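**Small stuff all over my marble-look table, how do you keep it under control?**

Posted by Merike Petrauskas, Apr 8, 2019

So I bought a round table with that white marble pattern (the Sandau one, 44 inches) and I love it, but it has turned into the spot where every little thing lands. Wooden blocks, lids, odds and ends from three different games. I wipe it down at night and by lunch it's covered again!
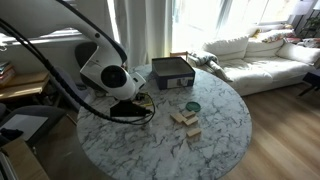
I don't want a big toy chest in there, the room is small and I like having the windows clear. Do I get one box or several? And do the blocks scratch the top? I already have one faint mark and I'm a bit paranoid now.

**Saulius Lill**

One box, open top, and leave it on the table. We tried the Talebi set with the little drawers (39 dollars, ugh) and my kids never opened a single drawer. An open box they'll just toss things into. Keep it shallow enough to see the bottom or you'll be digging for lids forever. For scratches, stick felt on the bottom of the box and sand any rough corners on the blocks. Plain wood hasn't hurt ours, grit underneath it has, so wipe first.

**skadent_126**

get a tray. also is your top real stone or printed? matters for the scratch thing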